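Urklow Planner for Home Shelves

By Rogelio Abella, June
Print | E-mail
14 shares | 2 comments

Urklow is a planning software for arms which work in usual kitchens. It takes views from 2 cameras and gives back a grasp and a path.

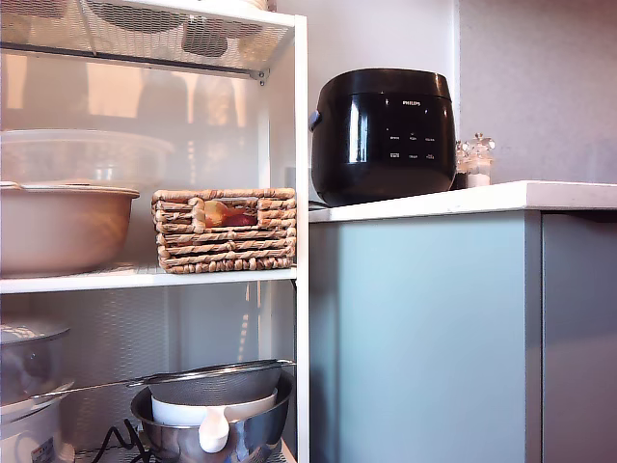 The Kim module keeps a map of shelves, counter and objects. Clear plastic and glass are difficult for depth sensors, so it finds the rim first.
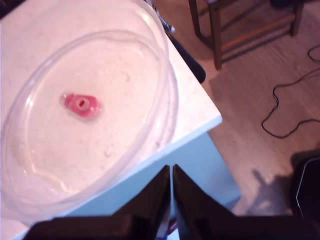 Path checking

Wokden tests each path against the map before the arm may move. Mesh shelves are treated as solid by default.

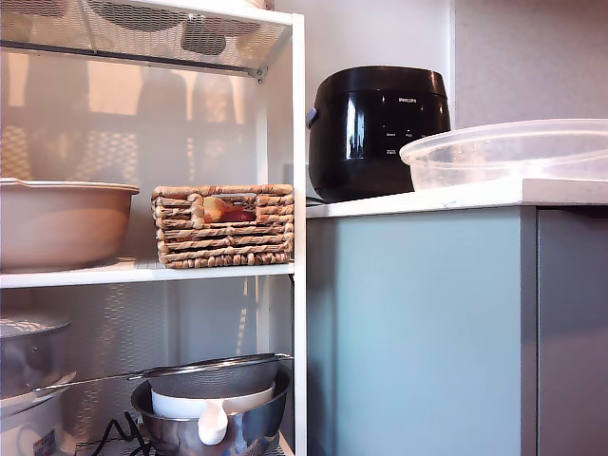 You can change this for each shelf in the settings file. The map holds up to 500 objects. 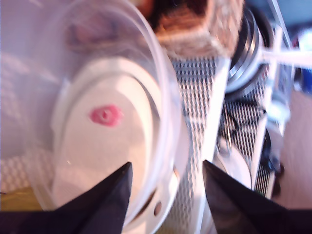 For close views with motion blur, the planner lowers the confidence and asks for a new view. The license covers 2 arms. Jinton drivers are sold separately.

Print | E-mail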